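Minutes, refurbishment working group, April. Started at 5 past the hour, which for us is early. The Flarkska order came first, on the grounds that it is the one people ring up about.

## 1. State of the towers

Eltov have sent over 1680 desktops in all, of which 658 are signed off. The rest are in the corridor -- we were asked again about the corridor. Agreed that cases are opened lying on their side, panel off, with the drive bay latches left alone until the processor is dealt with. 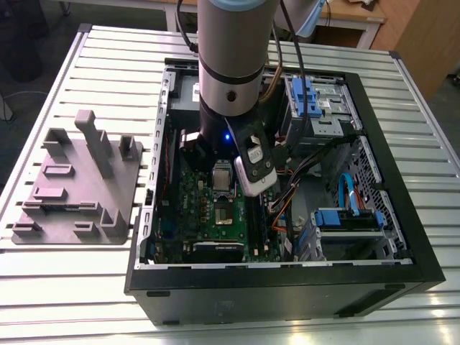
## 2. Processors

Long discussion, considering the size of the thing discussed. The Dell boards need the socket frame fully up and the lever clear before a chip goes anywhere near them. Chips are to be held by the sides. The contacts in the socket are not to be touched, blown on or "just checked" with a fingernail.
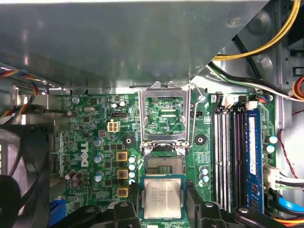
The Abera paste was judged too runny by everyone except the person who ordered it. We will finish the tub. A motion to order a second tub found no seconder.

## 3. The grey fixture

Loose processors go in the nest between the two ledges, metal side up, and not in mugs. The pockets along the top remain without an agreed purpose. Suggestions to the list, please, 20 words at most.
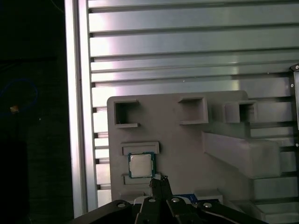

## 4. Any other business

Skesance want their trolley back. Action: find the trolley.

Closed at 4.20 pm.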